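Workshop Tips for People Starting in Building Maintenance

By Yaowalak Thongdee

I've been fixing doors, faucets and stuck windows for a living for years now, and I still love it! New hires keep asking me the same things in their first month on the job, so I finally typed up my answers.
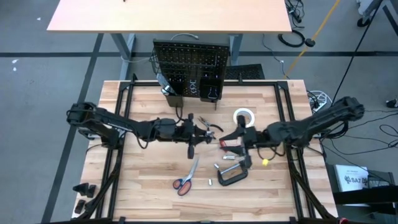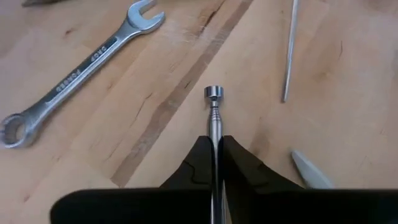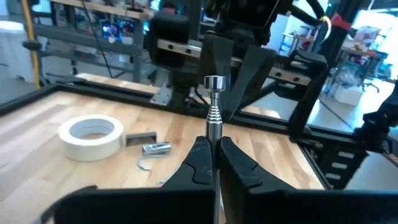
Keep your first tool bag small

You'll want to buy everything. Don't! Pliers, a few combination wrenches, two good screwdrivers, a tape measure and a flashlight will carry you through most work orders. Add a tool the second time you have to borrow it.

Write the job down before you leave the room

My first boss, Gholamreza Asadi, made me do this and I grumbled all through August. Room, problem, part used, time spent – four short lines. When work order 1273 came back to us months later, I knew exactly which hinge I had put in. It's also great material for a job interview (you'll have real stories to tell).

Mark your tools

A band of colored tape on each handle is plenty. At Funano we had six people sharing one bench, and mine was bright green. I still use the same color!

Put small screws in a muffin tin

Work left to right as you take something apart, then go right to left to put it back together. An old tin from the kitchen is perfect – just don't bake in it again.

Ask to tag along

If an electrician or plumber comes in, ask if you can hold the flashlight. Most of them are happy to talk, and Zofia Wróbel taught me more about shutoff valves in one afternoon than I'd picked up all year.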